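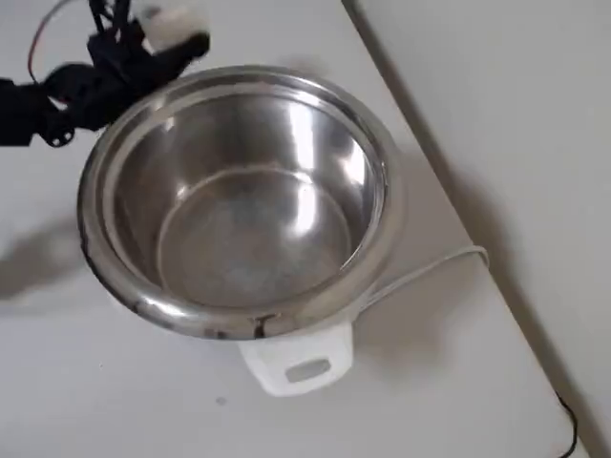
Moving from a coil stove to induction, which of my pots can I keep?
Posted in Kitchen & Appliances, 2,345 views

We are replacing our old electric coil range in May and the one we picked is a Cendero induction model, 30 inches wide. I cook for a big family and do a lot of soup, beans and stock, so I own more large pots than most people. Most are stainless steel. A couple are aluminum and one is enameled.

I've read that stainless works on induction and I've also read that it doesn't. The store told me to buy a new set and the salesman walked me over to a Tarkon set for $300, which I didn't buy. I would like to spend as little as possible.

Also, my biggest stockpot is wider than the largest burner on the new range. The base measures 12 inches and the biggest cooking zone is 11. Will it heat, or do I need to get rid of it? And is there anything I need to do about the wiring? The current range is on a 40 amp breaker and the manual for the new one asks for 50.

Thanks in advance.

zistgate_kitchen

pottedham
Joined 5 years ago

Get a refrigerator magnet and try it on the bottom of each pot. Do it on the bottom, not the side. A lot of stainless pots have a different metal in the base than in the walls, so the side can tell you the wrong thing.

If the magnet grabs hard and you have to pull it off, the pot will work. If it sticks but slides around or drops when you tilt the pot, it may work but it will heat slowly, and some ranges will refuse it and flash an error. If it doesn't stick at all, the pot is no good on induction.

The reason you read both answers is that stainless comes in different grades. The kind with more nickel in it is usually not magnetic. Many makers put a magnetic layer on the bottom for this reason, but older pots often don't have it. Plain aluminum won't work. Enameled is fine if it is steel or cast iron under the enamel, which the magnet will tell you.

While you have them upside down, lay a ruler across each base. Coil stoves are forgiving about a warped bottom and induction is less so. If you can see a gap in the middle, or the pot spins when you push it on a flat counter, expect uneven heating and some rattling. Glass tops also scratch, so check for burrs or baked-on grit underneath. Burnt stains on the outside don't affect anything. Clean them if they bother you. I use a powdered cleanser with oxalic acid, made into a paste, left on for a few minutes and then rinsed well.

On the 12 inch pot, one inch over is not a problem for soup or stock. The part over the coil heats and the liquid moves around and evens it out. I wouldn't use it for anything thick like chili or jam without stirring a lot. Look in the manual for the weight limit too. A full stockpot is heavy, and you want to set it down on the glass gently and lift it to move it. Don't drag it.

coilfan95

Just buy the converter disk. It's a flat steel plate that goes between the burner and the pot, and then everything works. I have a Khalaf one and use it with my old aluminum pots.

pottedham

The disk does work but it's slow, and you lose most of what you paid for with induction. Some range makers also say not to use one on high because the plate can overheat and damage the glass. I would only use it on low or medium, for one pot you can't replace. Check your manual first.

ovenside

Nobody answered the wiring part. If the manual calls for 50 amps, don't run it on the 40 and hope. You also can't simply swap in a 50 amp breaker, as the wire in the wall has to be the right size for it. Copper for a 50 amp range circuit is normally 6 gauge, and 40 amp circuits are often 8. Have an electrician look at it before delivery day. Mine charged $95 to come out and check, and the new run was extra.

Look at the outlet as well. If it has three slots and the house is older, ask whether it should be changed to a four-slot one while the work is being done.

I had the range delivered before the circuit was ready and it sat in the dining room, so book the electrician first.

zistgate_kitchen

Thank you all. I did the magnet test and the stainless ones all stick except a small saucepan. The aluminum ones are going to my sister, who has gas. The 12 inch pot sticks well and sits flat, so I'm keeping it. Still waiting for a call back about the breaker.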